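Asov library tables back in use after winter refinishing

January 26, 2019

ASOV - The reading room at the Asov public library is open again this morning, with its old wooden tables stripped, sanded and back on the floor after 17 days in the shop.

Doors opened at the usual hour. Coffee in the lobby, coats on the radiators, a line for the newspaper corner before the papers were even out.

The work was done by Porkura, the furniture repair shop on the mill road. Owner Tibor Pap said the tables came in under a dark brown varnish put on decades ago and patched since with whatever was on hand. Under it, a light wood nobody on the current staff had ever seen.

"We did a test patch on the underside and called the library the same day," Pap said. "They were going to have us stain it dark again. I said come look first."

They came and looked. Library director Edit Fülöp canceled the stain that afternoon.

The tops are now pale blond, with long wavy grain running across them, darker tan streaks next to cream. A few tiny dark specks were left in the wood. Pap said sanding any deeper to chase marks like that would of meant thinner tops and a bigger bill.

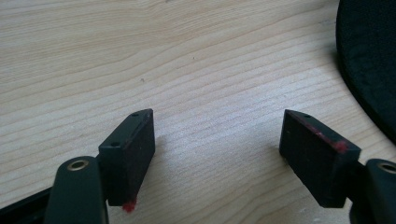
The bill as it stands was paid out of the town's repairs budget, with 500 euros added by Munshi, the bakery across the square. Fülöp said replacing the tables had been priced last fall and came out well over what the town was ready to spend.

Readers made do in the meantime. The children's corner was shared by everybody, homework club included, and the chess group moved to the bakery for 2 weeks and then did'nt meet at all.

First to sit down Saturday was Vilmos Nyitrai, a retired surveyor who reads the regional papers at the window end most mornings. He said the room felt bigger. He also said the light bounces off the tabletops more than it used to and he may have to switch chairs.

Not everyone was sold. Enikő Szilágyi, a high school teacher who brings classes in to study, said the dark tables suited the room and hid the ink.

"These are lovely. Give it one exam season," she said.

Library staff are asking for a few things while the finish settles. No hot cups straight on the wood. Markers and glue stay in the children's corner. Spills to the front desk right away, please, no wiping with the wet floor cloth. Felt pads have gone on the desk lamps.

Laptops are fine, Fülöp said, after being asked several times before noon.

Still to come are the chairs. Porkura has 3 in the shop now to work out a price for the rest, and Pap said the joints are in worse shape than the seats. A figure should reach the town in February. Until then the chairs stay dark, which Fülöp conceded looks a bit odd next to the new tops.

The chess group is back on its regular evening starting this week. Saturday hours at the library are unchanged.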